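## 4. Student Task Design and Data Collection

The course project ran over one term and asked each group to teach a single arm a short kitchen task by demonstration. Groups chose their own objects from a shared shelf. The teaching staff set only two rules: the task had to involve at least one object that can roll, and the workspace had to include something the arm should leave alone. The second rule was added after the first year of the course, when most groups worked on a bare table and ended up with policies that failed as soon as a cup was left nearby.

### 4.1 The Grotemum workspace

The group working under the name Grotemum chose a fruit and plate task. The arm picks up a piece of fruit, carries it over the table and sets it down on a plate. A dish rack stands against the wall and serves as the object to be avoided. Figure 3 was recorded with the group's fixed camera during the carry phase. The fruit is in the gripper near the top of the image, with two plates standing in the rack and a third lying flat in front of it.

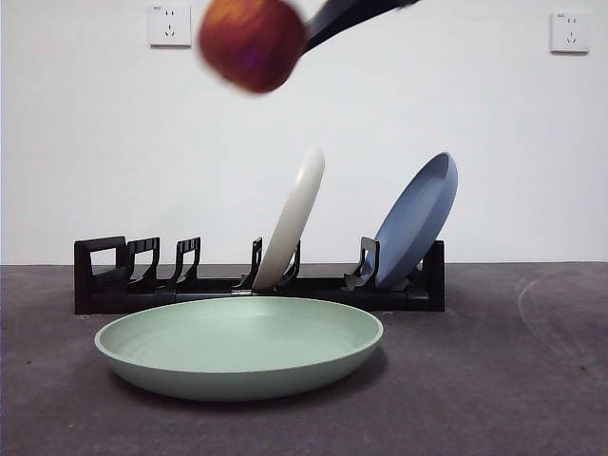 *9 min read*

**Figure 3.** Carry phase of the fruit and plate task. The gripper and the fruit are blurred.

The plates have a matte finish. Students who had tried shiny dishes in an earlier exercise reported bright spots that changed with the ceiling lights, and the group wanted to keep this out of the data. The pale green plate overlaps the front of the rack in the camera view and hides part of its base. We left this as it was. A policy that depends on a clear view of the whole rack would be of little use in a kitchen.

Motion blur was the main image problem in this phase. The students first lowered the speed of the arm, but the demonstrations became long and the operators tended to stop halfway to check their position. They then returned to the original speed and kept the blurred images in the training set. Removing them would have left almost no examples of the carry phase.

### 4.2 Demonstrations

Two students operated the arm in turns. Romain Delorme wrote the recording script, which saved the joint positions and the camera image at a rate of 25 samples per second. Each recording began with the arm at its rest position and ended when the gripper had opened and moved away from the plate. The group collected 800 demonstrations. Recordings in which the fruit was dropped were marked and stored in a separate folder, and they were not used for training.

The starting place of the fruit was changed between recordings by hand. This proved to be a weak point. Operators placed the fruit where it was easy to grasp, and a plot of the starting places showed a dense patch near the arm and very few points on the far side. The Drellar group had drawn a paper grid for the same purpose and obtained a more even spread. For the May session, all groups were asked to use the grid.

### 4.3 Supervision and grading

Fabrice Lefèvre met each group every 2 weeks and read the lab notebook before the meeting. Half of the grade was based on the notebook and half on the final report. Success rate was not graded. Earlier versions of the course had graded it, and groups had responded by choosing very simple tasks.

Students were also asked to write down every change to the workspace, including changes to the camera position. The Grotemum notebook was fairly complete on camera changes but said little about the rack, so we cannot say whether its position was the same in all recordings. This limits the comparison in Section 5.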